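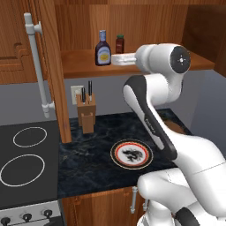

Unit 4: Storing Condiments, Sauces and Dressings

Reading for this unit: chapter on acidified foods, plus the storage tables at the back of the course packet. Bring the tables to the lab.

1. Why sauces keep

Most bottled sauces are shelf stable before opening. Two things make them so. The first is acid, usually from vinegar, tomato or lemon juice. The second is low available water, the result of adding sugar or salt. Many sauces depend on both. Heat treatment at the factory deals with most of what was in the product when it was packed.

Water activity is written aw and runs from 0 to 1. Pure water is 1. Most bacteria that cause illness stop growing below 0.85 or so, but some molds and yeasts go on growing well below that. A thick, sweet sauce may be safe and still grow mold around the neck of the bottle.

pH is the other number to know. The line used in this course is 4.6. Below it, the spores that cause botulism do not grow. Ketchup and vinegar-based barbecue sauces are normally well under the line. Cream sauces and gravies are above it and have to be kept cold.

2. What opening changes

Opening lets in air, and with air come yeast and mold. Dirty spoons and fingers add more. The vinegar and sugar are still there, so an acid sauce spoils slowly, but flavor and color start to go. Oxygen darkens tomato products and turns oils rancid.
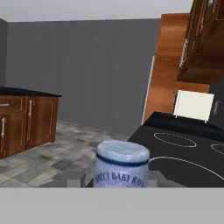

Heat speeds up these changes. A cupboard over a range can be much warmer than the rest of the kitchen - check it with a thermometer before you decide what goes there. Oils, nut butters and whole spices all do better in a cool cupboard away from the stove.

Follow the label first. If it says refrigerate after opening, do so, even when the product is acid. Write the month of opening on the cap (April is enough, no need for the day).

3. Case: Litmont

Litmont is a contract kitchen that serves 2000 lunches a day. It kept opened table sauces at room temperature and topped up half-empty bottles from bulk tubs. Staff began to find gas in the bottles and a sour, yeasty smell. The recipe had not changed. Each top-up passed the old yeast on to the new sauce, and no bottle was ever fully emptied or washed.

The kitchen made two changes. Opened bottles went into the cooler at night, and topping up was stopped.

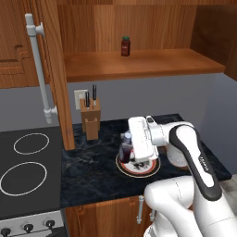
Note that neither change touched the acid level of the sauce. Yeast tolerates acid far better than most bacteria do, and adding more vinegar would have spoiled the taste before it solved the problem.

4. For the lab

Work in pairs. Measure the pH of the Urnamik and Brurex sauces, then dilute each one by half with water and measure again. Record both readings to one decimal place. Rinse the probe between samples.

Write half a page on why a diluted sauce may spoil sooner even when its pH has hardly moved. Hand it in at the start of Unit 5.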